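The arm had been down since lunch when Damilola Onuoha came up the stairs at Dondcombe with her tool bag over one shoulder and a sandwich in her mouth. She loved a dead machine. She would never have said so to the people who owned one, but a machine that had stopped was a machine with something to tell you, and she took those stairs two at a time.

"It isn't dead," said Ghoneim, who ran the cell. He was a tall man who had slept badly. "It's just wrong. It goes where it's told and then it's wrong when it gets there."

"Wrong how much?"

"A hair. Two hairs. It was fine until we moved the table."

Better and better! She put the sandwich on top of the cabinet, wiped her hands on her pants and went to see.

She had worked on big ones for most of her life, the welders down at Sirville that could pick up a car door and turn it over like a playing card. Those had a fence around them and a light that told you to keep away. This one had a bright blue table full of holes, a maple board bolted on top, and a handful of colored blocks, and its whole job was to slide a block from here to there with the end of a rod. A child could do it. A child did do it, in fact, whenever Ghoneim's daughter came in after school, and the child was much faster.

But the rod! She got her cheek down level with the wood and looked along it. Somebody had turned that rod well. The tip was rounded off as neatly as an egg, and it had to travel over the board at one height all day long, close enough to catch a block low down and never so close that it scraped. Over a slab of glued-up maple, with the weather changing outside. She thought that was a lovely problem.

"Who leveled the board?" she asked.

"I did."

"With what?"

He showed her. It was the sort of level you hang pictures with. She was very polite about it.

They started at the bottom, where she always started. She backed off the bolts at the front of the board, then ran a fingertip along the table where the two panels met, back and forth, with her eyes shut. There was a step there. She could feel it better than she could see it, and she made Ghoneim feel it too, and he frowned and felt it again.

"That's the move," she said. "You picked the table up by one end, didn't you?"

"There were only two of us," said Ghoneim.
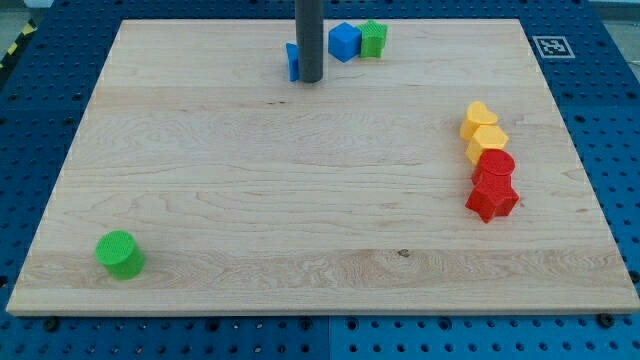
It took until dark to bring the panels even. She lay on her back on the floor with a wrench and a flashlight and called out quarter turns, and Ghoneim read the dial gauge back to her from above – up, up, hold it, down a touch – until he had stopped sighing between numbers and begun to lean in. By the last foot he was calling them before she asked. She grinned at the underside of the table.

"Now the board," she said, climbing out with dust in her hair. "Snug, not tight. Wood wants to move. If you clamp it like a cylinder head it'll bow up in the middle, and then you'll have a hill, and your poor rod will be going over a hill all day and wondering what it did to deserve it."

"It doesn't wonder," said Ghoneim.

"You don't know that."

He got the log out while she ran the touch-off. It was a proper paper log with a cracked green cover, and the last good calibration was in there in his small square handwriting, 14th May, with a tick beside it. Since then the arm had made 1,776 pushes. He had written down every one that went astray, and she sat on the edge of the cabinet, finished her sandwich and read the pages like a letter. They got worse the farther you went to the right. Of course they did! The step ran front to back, and everything past it had been riding a little high. It had been there on paper the whole time, column after column, and he had kept such good records that she could have kissed the book.

"You found it," she told him. "Look. You found it and wrote it down."

He took the log back and studied it for a while without speaking.

At the very end she taught the machine its corners again. She jogged the rod down slowly, one click at a time, with a slip of paper on the wood, and tugged the paper until it dragged. Stop. Up two clicks. Next corner. She could have let the software do that part, and the people at Stirkoreck who had written it would have told her to, but she liked the drag of the paper. She had learned it from a man who learned it on a milling machine, and it had never let her down.

"Twelve pushes," said Ghoneim. "If it does 12, I'll go home."

"Give it a hard one first. Far right."

He typed, and kept his finger over the key. The window was black by then and the building had gone quiet below them. Damilola crouched until her eyes were level with the board, hands on her knees, holding her breath like someone at the edge of a pool.

"Go on," she said. "Let's see it."

He pressed the key, and the rod began to move.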